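Trekdale Vegetable Sorting Set: README

Maintained by the student robotics club at Custusberg. Please read the part about labels before you train anything, it will save you an evening.

What is in the set

The set has 145 episodes of pick and place. In each episode one student drives the arm by hand, and the task is to take one vegetable or fruit and bring it to a target place. We recorded it in June as our project for the club competition, where every team must publish its data together with its code.

Each episode is one folder. In the folder you find the joint positions, the gripper opening, the wrist camera video and a short text file with the instruction that the driver was given. The instruction is written as the driver heard it, so the wording is not always the same. "Take the leek" and "pick up the long green one" can mean the same task.

Long objects

The leafy ones were the hardest for us. They are wide at one end and narrow at the other, and the leaves at the wide end do not stay together. Our rule for the drivers was to close the fingers on the narrow part and keep the leaves free. In the episodes marked "long" the object often hides a big part of the wrist view after the grasp, so a model which uses only this camera must remember where the target was.
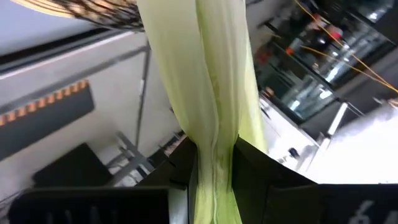 Table layout

For the mixed episodes we put several toys close together on the light gray table. The driver may push a neighbor aside, but may not lift two objects. An episode where two objects were lifted is kept in the set with the flag "double". There are 13 of these.

Green objects are a known difficulty. We have a light green apple, a dark green vegetable and a long green one, and in the first version of the labels we called all of them only "green". Eilif Boström went through the text files again and gave each object its own name. If you have version 7 or older, please download again.

We did not fix the start positions. Before each recording the driver mixed the toys by hand, so some are near the edge and are only partly visible at the start.
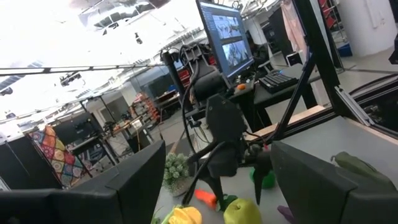

Oda Hedlund wrote to us that her team at Stidness trained on the mixed episodes only, and the policy learned to go to the yellow toy first, whatever the instruction said. She asks that we publish how often each object is the target. We agree, and the table of targets will come in the next version.

Known problems

In nine episodes the gripper value is late compared to the video. The list is in the file late_gripper.txt.

The light changes between morning and evening recordings. We did not correct the exposure.

The instruction files are in English, but some drivers wrote the names of vegetables in their own way. "Carot" is a carrot.

Use and contact

You may use the set for school work and for research. If you publish something, please write the name Trekdale and send us a link, we like to read it. Questions about the recording go to Embla Nordin, questions about the file format to Brunello Sorrentino. We answer slower during exams.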